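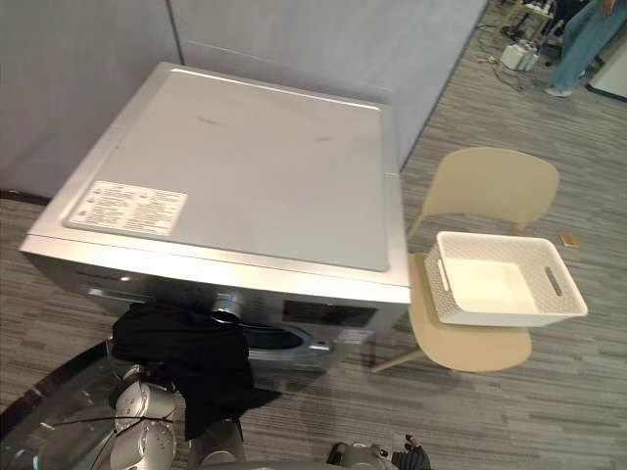
## Larum wrist lead kit, fitted to a two-armed laundry cell

The kit holds two black leads, a bag of clips and a printed sheet. We fitted it in March to the Arklow laundry cell, where the old leads had worn at the wrist. Each arm took 20 minutes. The sheet gives the clip order but no tightening figures, so we used those from the arm manual.

Lead length is 486 mm. Set the slack with the arm at full reach and the wrist turned to its stop, then repeat with the elbow folded. Reaching into a front loader is the harder case. The wrist goes past the door opening, and any loop left too wide can catch on the rim or the latch.

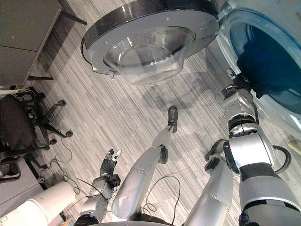

*Unloading position: right gripper in the drum, door fully open.*

We checked the clips after 100 loads and again after 500. One had crept towards the wrist joint and was moved back. The plugs were sound and the outer cover showed light polishing where it meets the housing. 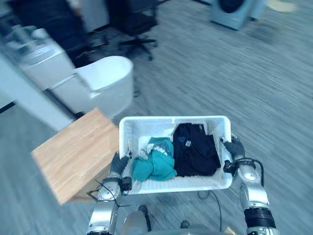 Slack for carrying has to be set separately, and the sheet leaves this out. Our Troncoso controller keeps both wrists nearly still on this move, so a generous loop does no harm. With the basket gripped at both short ends, the right lead arches well out from the wrist before it runs back down the arm. Leave at least a hand's width clear on that side when placing furniture.

Spare clips are sold only with a full kit, a poor arrangement for a part that moves. Recommended for wrist leads, with a clip check every 100 loads.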